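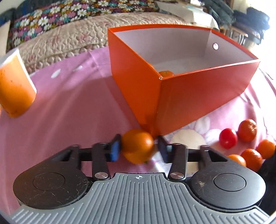 Blue finger pads closing on an orange citrus fruit, open box right behind.

Vurnix 3: demo review and trimming for hand-held grippers

Hi, I'm Azlan Manurung, and I make Vurnix. It's a desktop program that takes the video and motion log from a hand-held gripper session and helps you turn it into clean training episodes for a robot policy. You open a folder, Vurnix lines up the streams, finds the grasps and releases, flags the parts that look bad, and then you go through it with the keyboard and say yes or no. I use it nearly every day, usually before breakfast, and most of what's in version 3 is there because I got annoyed at version 2.

I started writing it when I was training a small put-the-fruit-in-the-box policy at Claltuvness and spending my whole evening scrubbing through video. Picking up fruit takes a few seconds! Finding the exact moment the fingers let go of it took me far longer, and I was bad at it after the first hour (so was everybody else I asked).

What it does

Grasp and release finder. Vurnix follows the two finger pads in the wrist view and works out how wide the gripper is open. When the opening stops shrinking before the pads meet, it puts a grasp marker there. When it widens again, you get a release marker. Round things are a nice easy case, soft things like a folded cloth are harder and I'd keep an eye on those.

Blur check. Every video image gets a sharpness score, worked out separately for the area between the fingers and for everything else. That split matters a lot with a wrist camera, where the background can smear like crazy while whatever you're holding stays pretty crisp, or the other way round. You set two limits and anything past them shows up orange on the timeline. I don't delete blurry stretches by default, a policy has to live with some blur.

Episode cutter. One long take becomes a row of short ones, each with a pick and a place. You can drag the edges, merge two, or throw one out with the X key. Undo goes back 400 steps and yes, I have needed most of them.

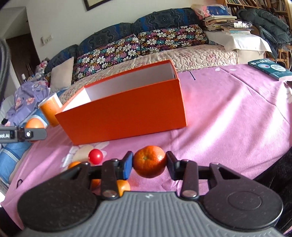

Object tags are the part people write to me about the most, so let me go on a bit. You type the names you care about, one per line, and Vurnix looks for them at the start of each episode. "Orange fruit", "red ball", "open box", "cup", plain words like that work best. It draws an outline and keeps a tag for as long as it can follow the thing, and when a finger gets in the way it holds on to the tag and waits for the object to come out the other side. Two objects of the same color sitting close together can still swap tags. Press S to swap them back, it fixes the rest of the episode in one go.

Cluttered backgrounds are fine. You can paint a work area over the table once and the tagger will ignore whatever is outside it, and with a moving camera the work area moves along with the surface, as long as there's some pattern on it to hold on to. A printed tablecloth is great for this. A plain white desk is about the worst thing you can give it.

Inside / outside. New in 3! Draw the rim of a container once and Vurnix tells you which tagged objects are in it at the end of each episode. That gives you a success label without having to watch the thing.
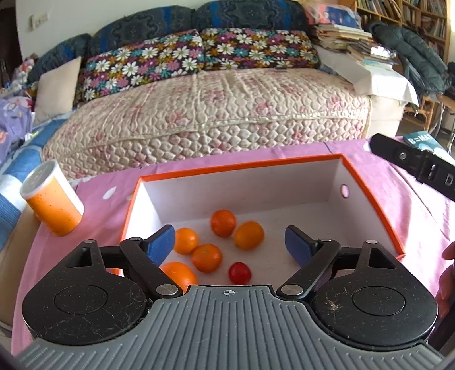 I do want to be upfront about where that label goes wrong. With a low camera angle the near wall hides the floor of the container, so an object lying right up against it may come back as "unsure". I made "unsure" its own answer on purpose and it goes to the top of your review list. On my own test set of 486 episodes the unsure ones were nearly all like that, something small tucked in close behind the front wall. If you lift the gripper a little at the end of each placement, the label gets a lot better, and it costs you maybe a second per take.

Export

You can write out Osman episode folders, plain image folders with a CSV, or the Standton format if your training code reads that. The export carries gripper opening, camera pose, tags, blur scores and the success label. Anything you rejected stays in the project file, so you can change your mind later (I do, all the time). There's also a command line version for people who want to run the whole thing overnight and only look at the review list in the morning.

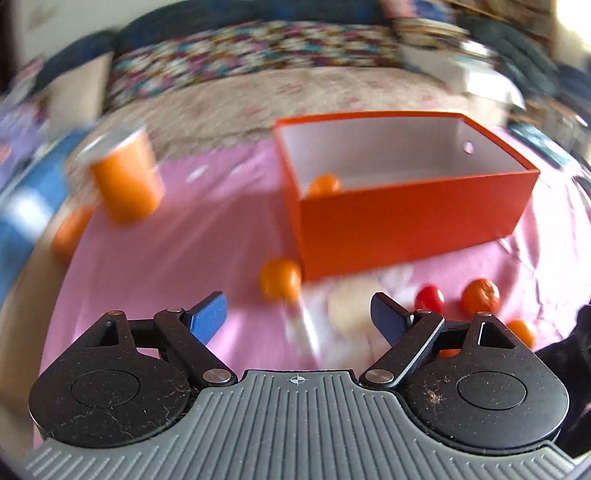
What you need to run it

Linux or Windows, 64-bit. A graphics card helps with tagging but the grasp finder and the blur check run fine without one. My old laptop chews through over 800 images a minute with tagging switched off. Wide-angle lenses are supported, and you should run the lens setup first, it takes one printed checkerboard and a bit of patience. Skip it and the outlines drift near the edges of the picture.

Fixed since the May build

Scrolling the timeline with a trackpad no longer jumps to the end.
Two grippers in one session now load as two tracks.
Dust on the gripper body doesn't get picked up as a tagged object anymore.
The success label survives a merge.

Still open

Clear and shiny objects. Strings and cables. Very long takes use more memory than I'd like, so split them before loading if you can.

The trial is the full program with export capped at one project. If something breaks, use Send Log in the Help menu and tell me what you were picking up, it all comes straight to me.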